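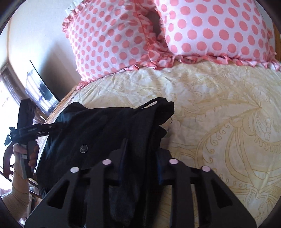

Two polka-dot pillows with pink ruffled trim at the head of a bed.

Goat Kidding Assistants – Hattar Dairy

Hattar is looking for 5 people to join us for the coming kidding season. We milk goats on 58 acres outside Trumura, and we can't wait to meet the new arrivals!

You'll help with night checks, bottle feeding, ear tagging and keeping the pens bedded with clean straw. No farm background needed. If you've worked with sheep or calves, great – tell us which jobs you liked and which you'd happily skip.

Shifts run eight hours, with two nights a week. We pay hourly, with extra for nights, and lunch is on us (expect a lot of cheese). A shared room is available on the farm for anyone coming from far away.

You should be 18 or older, able to lift a feed sack and okay with mud. Pregnant applicants, please talk to your doctor first, as kidding can carry infections.

The season starts in December and training comes the week before. Our herd vet runs the first morning, and it's a really good one – bring questions!

To apply, send a short note and one reference to Hattar Dairy, P.O. Box 1117, Trumura. Quote job number 2508.

Posted May 27, 2019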